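Open House at the Clerngate Science Building

I had been meaning to go to the Clerngate open house for years and always had something else going on, usually yard work. This September I finally made it, and I'm so glad I did, even if the parking was a mess (go to the lot behind the gym, not the one on the map they mail you).

They open the doors at 9 and I got there a little after, which turned out to be late. There was already a line for the planetarium, so I skipped it and went straight upstairs to the teaching labs. You get a sticker and a folded floor plan at the desk. The floor plan has 26 stops on it and there is no way to do them all before lunch, so pick what you like and don't feel bad about the rest. I like chemistry. I was terrible at it in school, but I love the stuff - the glass, the colors, the little labels.

The first room was all about measuring. They had a whole shelf of old balances, the kind with brass pans, and a big Castivance display cabinet with flasks going back to when the building was new. A student let us try to fill a cylinder to exactly 100 milliliters by eye. I thought I had it! I was over, because I was looking down at it from above instead of getting my eyes level with the line. My mother used to tell me the same thing about measuring cups and I never listened to her either.

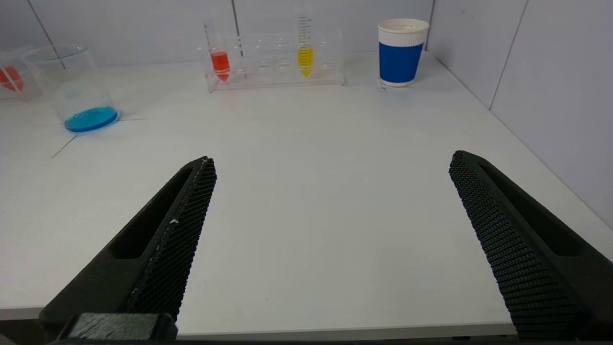
Beakers are what I really came for, silly as that sounds. I have two at home that I use for flowers, and I've always wondered why anyone bothers with marks on them when the cylinders do the job so much better. The student said the marks are only there to get you in the neighborhood, and you grab a beaker when you want to mix or pour. I could see how that would go with the one on the white table, with just a shallow layer of bright blue in the bottom and marks so faint I'd never want to measure by them. The rim flares out a little too, same as on mine, and I have to say the blue looks a lot prettier than my tap water and daisies. I forgot to ask what the blue was. If you go, ask!

Down the hall was the glass repair shop, and this was the best part of the day for me. It's a tiny room that smells like a hot stove, and they only let in a few people at a time. We watched a cracked tube get heated and pulled apart and joined up again, and the whole group went quiet. I stayed for two rounds of it. They sell little glass swizzle sticks by the door and I bought a green one, which made it home in my coat pocket in one piece, amazingly.

I also stuck my head into the Iwasaki Room, which is more of a reading room than a lab, with long tables and old textbooks you can flip through. Nice place to sit down if your feet hurt. Mine did. Somebody had left pencil notes all over the margins of a book on dyes and I probably spent more time on those than I did in the planetarium (which I never got back to).

Lunch was at the Tanon Cafe on the ground floor. Decent chili, slow line, and the cornbread ran out right in front of me. Bring a snack if you have kids along. The restrooms by the cafe were packed, but the ones on the second floor had no wait at all.

Admission is free and they take donations in a big jar on the way out. I'd plan on around three hours, and wear shoes you can stand in.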